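# Dark glossy counter in a shared kitchen: refinish it or live with it?

**Kitchens & Baths > Countertops and Surfaces**

---

**counterweight_dee**

We're redoing the shared kitchen in our building and have to pick a counter by the end of the month. It serves 37 units. Most people only use it for coffee, birthday stuff and the odd big batch of cooking, but a few use it daily.

The front runner is a dark gray with a high polish. The sample looks great. The sample is also four inches square and has never had a sandwich made on it. Does anyone have a long run of dark polished counter that other people use, and would you pick it again? I already know I'd be fine with it in my own house, where I wipe up after myself.

Second question, related. What do you let people leave out on the counter? Half our group wants it bare. The other half wants fruit and bread out where people will eat them.

---

**gullwing72**

Don't do it. I had a polished black counter for six years and every glass left a ring. Go matte and mid-tone. Speckled if you can stand it.

---

**PantryPete**

Disagree with gullwing. Matte dark shows grease worse than polished dark does. With polished you see the smear, you wipe it, it's gone. With matte it sort of soaks into the look of the thing and you have to scrub with degreaser. I've installed both and I get more callbacks on the matte.

On the second question, bare. Always bare. Once one bowl is allowed, six more show up.

---

**gullwing72**

Mine was never gone after one wipe. One wipe moved it around and the second wipe took it off, if the cloth was dry.

---

**PantryPete**

Then it was the cloth or the cleaner. Were you using spray with wax in it?

---

**gullwing72**

I was using whatever was under the sink. Which is what 37 households are going to do too.

---

**razia_m**

I look after the lounge kitchen at Ormsby, in Holtville, so I can answer some of this. Our counter is dark gray and polished, with dark wood cabinets under it. The run is 164 inches. It was in before I started, so I didn't choose it and I'm not defending it.

Would I pick it again? I'd pick the color again. The shine I go back and forth on. It bounces the ceiling lights straight back at you, and in the evening that's the first thing you notice when you walk in. In the daytime the big windows take over and it's a nicer room.

We leave things out. I'm in the fruit and bread camp. Everything small goes in a basket or a bowl and the baskets stay toward the middle, so there's a clear stretch to work on. 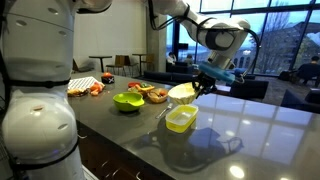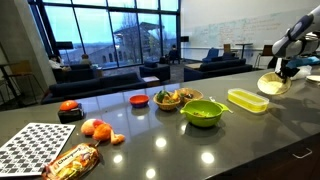
*Photos: Razia Mirani, Ormsby lounge kitchen. OK to repost in this forum with credit.*

The wicker does fine on the polish. I was worried about scratching, but the weave is softer than the stone and I lift them to clean underneath. Grit is what scratches, so the rule here is lift, don't slide. The clear container with the yellow base is the kind of thing I like on a counter like this. You can see what's in it without opening anything, and the color shows up against the dark.

The light-colored bowls and baskets also help more than I expected. A dark bowl on a dark counter gets knocked over. I learned that with a navy one we no longer have.

---

**counterweight_dee**

Thanks, this is very useful. I can see what you mean about the ceiling lights, they're right there in the second photo. We have recessed cans, so we'd get the same sort of spots.

What do you clean it with? And did you ever look into having the shine taken down?

---

**razia_m**

Warm water with a drop of dish soap, then a dry microfiber. That's the whole routine. I tried a Hiseo stone spray because a supplier dropped off a bottle, and it smelled good and streaked. It might work better if you have time to buff. I don't.

I did get a price for honing it in place — $1,265 for the full run, two days with the kitchen closed, and a new coat of sealer on top of that. I turned it down. For that money I'd sooner change the lights.

---

**PantryPete**

$1,265 is fair for in-place honing at that length. But she's right to skip it. Once you hone a dark stone it usually goes lighter and patchier, and then you're buying a color enhancer to get it back to where you started.

Sticking with bare counters, by the way. I like the room, and I'd still take half of that off.

---

**lemonbasil**

Take it off and put it where, though? This is what I never get about bare counter people. Bread in a cabinet gets forgotten. Peppers in a fridge drawer in a shared kitchen are gone from memory in a day. We ran it both ways at my office. With the fruit out, it got eaten. With it in the fridge, I threw it away at the end of the week.

Baskets are a good answer. You move one basket and you've moved everything in it.

---

**PantryPete**

One shelf at eye level. Open, 12 inches deep. Same visibility and the counter is a counter.

---

**lemonbasil**

Not if the wall behind the counter is a lounge. Look at the first picture, the counter opens onto the room and there are windows after that. There isn't a place over it for a shelf unless you hang it from the ceiling.

---

**PantryPete**

Fair. I was picturing a wall. OK, for a counter that's open on the far side I'd allow two baskets.

---

**gullwing72**

Can we talk about wicker for food. It holds crumbs, it holds moisture, and when a tomato goes soft in one you're never getting that out. I used wicker for years and switched everything to plastic or wire. The green bowl in those pictures is the right idea. Rinse it, done.

---

**razia_m**

You're not wrong about soft tomatoes. I line ours with a folded paper towel and change it when I restock. If a basket gets really bad I take it to the sink with a nail brush, then stand it on its side overnight by the heater. I've lost two that way, so call it a consumable. Plastic for anything washed and still wet, wicker for dry things with skins on. That's how I'd split it.

I wouldn't use wire on a polished surface unless it has feet.

---

**counterweight_dee**

Where do you get the baskets? Ours are all from people's closets and none of them match.

---

**razia_m**

The last lot were Trikau seconds from the outlet on the way out of Holtville. They don't match either if you look at them closely. I stopped caring. Same sort of color is enough.

---

**marlow_j**

Coming at this from the lighting side. If the only thing bothering you is the reflection, try the trims before you touch the stone. Recessed cans with a deep baffle put a lot less glare on a polished top, and you can swap one in a few minutes to test it. Also check where the cans sit in relation to where people stand. The bad ones are those between you and the far wall, since the light comes off the counter at your eyes. Ones directly above you are less of a problem.

Warmer bulbs help too. A cool white spot on a dark gray counter looks harsher than a warm one at the same output.

---

**razia_m**

I hadn't thought of baffles. Do they fit existing housings?

---

**marlow_j**

Usually, if it's a standard size. Pull one trim down and measure the opening. Take the old one with you to the store, the printed sizes don't always mean the same thing between makers.

---

**gullwing72**

Or pick a matte counter at the start and never have this conversation.

---

**PantryPete**

And have the grease one.

---

**lemonbasil**

Dee, whatever you pick, ask the fabricator for a bigger sample. Ours lent us an offcut the size of a cutting board. We put it on the old counter for two weeks next to the coffee maker and didn't tell anyone to be careful with it. That settled it for us — we went with a medium gray, satin finish, and no one has complained about either smears or glare.

---

**counterweight_dee**

I called and they'll lend us one in dark polished and one in satin. They want a $96 deposit on the pair. I'll set them by the coffee maker like you said.

For the leaving-out question I'm going to propose baskets at the back, bread allowed, front half kept clear. PantryPete gets his two baskets and I'll argue for a third.

---

**razia_m**

Put a plate or a bag of something on the sample too, with the lights on, and look at it from the far side of the room. Mine looks fine when I'm standing over it. It's from the lounge that I see the streaks.

---

**PantryPete**

Third basket is how it starts.

---

**counterweight_dee**

Samples are in place. Day one, the polished one already has a coffee ring and the satin one has jam on it. Will report back when the two weeks are up.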